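Open day at the Rirkeo textile care center
Posted 26/06/2019

The invitation said I would "never look at a laundry pile the same way again." I have been to enough open days to know what that kind of sentence is worth, but the place is 51 minutes from my house, the parking was free and it was raining too hard to do anything in the yard. So I went.

Rirkeo occupies the back half of a long building behind a tile warehouse. The front half belongs to Bhatt, who do uniforms and table linen for hotels and who sent over a tray of pastries and a stack of brochures. Rirkeo handles household stuff – clothes, throws, cushion covers, the things people drop off in bags and want back in a neat pile. They moved in during February and this was the first time they had let the public past the counter.

Sign-in was slow. You got a sticker with your first name on it, and then you waited by the coffee until there were enough of you to make a group. Ours had a couple who were thinking of opening a drop-off shop, a retired school cook, two teenagers who had clearly been brought, and me.

Our guide was Nivaldo Guerra, who runs the folding and sorting side. He talks fast and likes his work, and I'll say right away that he was the best thing about the visit. He also had a habit of answering a question slightly to the left of the one you asked. The school cook wanted to know how many items get sent out to the wrong customer. He told her how many items go through in a week. The number was 2000, and it was on a poster behind him, so we didn't need him for that.

The tour starts at sorting. Everything that comes in gets spread out on a table and gone over before anyone decides what to do with it. Color first, then weight of fabric, then what Nivaldo calls "behavior," meaning whether a thing stretches, sheds, creases or slides off the table when you look away. I thought that was a grand word for it until he started pulling at a few pieces, and I have to admit there is something to it. A woven cloth pinched in the middle throws creases out to the sides and holds them. A knit just sags and goes somewhere else.

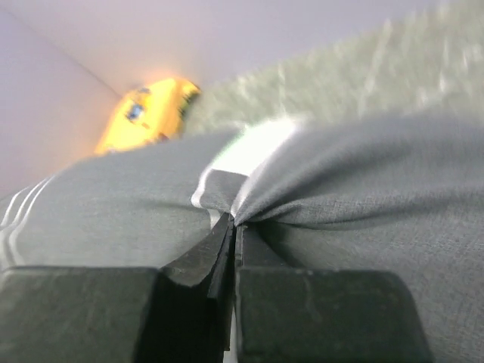
The official line is that gray goes with gray, but gray turns out to be the color they argue over most. A flecked gray can have white threads in it, or brown, or a bit of blue, and it may be going in with something that will leave lint all over it. There is a chart on the wall for this, printed by Clorari, whose detergent they use. The chart has a good deal to say about Clorari detergent and rather less about gray. One of the teenagers asked why a plain gray and a flecked gray couldn't share a load and was told that they could, usually. I looked at the chart again and could not find the row for "usually."

From there you walk past the machines, which you see through a window. They were running but you could hardly hear them, and we got four minutes of figures about water. I wrote down that a standard load takes 58 minutes from door closed to door open. My machine at home takes longer than that and I have never once minded, so I can't say I was moved.

Then folding, which is what most of us had come for. The brochure promises "a repeatable fold for every garment." I don't believe in this and I said so. A T-shirt, fine. A pillowcase, fine. Anybody can be taught to do those the same way each time. I wanted to see what happens with the awkward things, and to their credit they didn't hide them. The heap they work from had knits and smooth whites mixed up together, one inside the other, the way things come out of my own dryer.

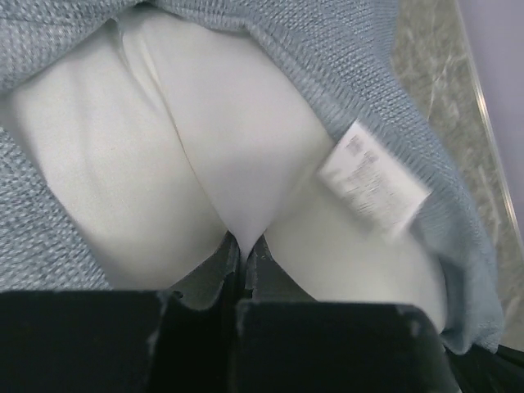 Nivaldo's rule is that you find the label before you do anything else. I had expected a speech about washing temperatures, but he uses it as a landmark. The label sits in a seam, the seam tells you which side is inside, and once you know that you can find an edge and shake the whole thing out. He says people who fold badly are nearly always people who grabbed the middle. He made us try it with a bag of odds and ends and our eyes shut. The retired cook found hers at once. I found a label, followed the seam with great confidence and unfolded a sleeve.

What he could not tell me is what they do when the label has been cut out. I cut all of mine out, they itch. He said "we look at the fabric," and I asked who "we" was, and he said whoever is at the table. So as far as I can see the repeatable fold depends on a label that plenty of customers have taken scissors to, and after that on the judgment of whoever happens to be on shift. I have no objection to that. It's how folding has always been done. I just wouldn't print the other thing in a brochure.

Knits get their own treatment. They are never hung and never folded in thirds, because the crease down the front stays in. They fold them in half, sleeves in, then roll loosely from the bottom. I tried this at home with two sweaters and it does take up more of the shelf, but the front of the sweater looks fine. Edges that have started to fray get folded to the inside so they don't catch on the next item in the pile. I had never thought about that and will probably keep doing it.

Whites come last, after a wipe of the table with a damp cloth. The couple with the shop plans asked whether that wipe happens every time. It did while we were there.

After folding we were handed over to Rogério Siqueira for the storage section, and here I'm afraid my attention went. The storage section is mainly a pitch for Flidby, a line of fabric boxes with a stiff bottom that Rirkeo sells at the counter. The boxes are nice enough. Rogério stacked three, took them down, and stacked them again with the labels facing out. He claims a Flidby box keeps a folded pile in shape for a whole season. I asked if he had one that had been sitting for a whole season. He had not, they'd only been stocking them since spring. You could get 2 for the price of one if you bought them that afternoon. The teenagers' mother bought four. I looked at the stitching on the handles and bought none.

There was a question period at the end that mostly concerned prices. They charge by the bag, the bag is theirs, and I would like to see the bag next to the one in the leaflet photo before I commit to anything. Turnaround is three working days. Stains are "assessed," and you don't get a promise. Buttons are not their problem.

A few practical notes if you go to the next one, which is supposed to be in the fall:

Come early. The first group of the day got both guides the whole way through and we got one at a time.

Wear something you can stand in. There are two chairs and they're by the coffee.

The pastries from Bhatt are gone by eleven.

Ask about the mixed heap. They'll let you have a go if the group is small, and it's more use than the window and the chart put together.

Would I send my laundry there? Sheets, maybe, in winter when nothing dries. I am not handing over a sweater on the strength of one good guide and a wall chart. But I did go home and take everything out of the hall closet, and it took me most of the evening, and the gray things are now in two piles that I'm not sure about.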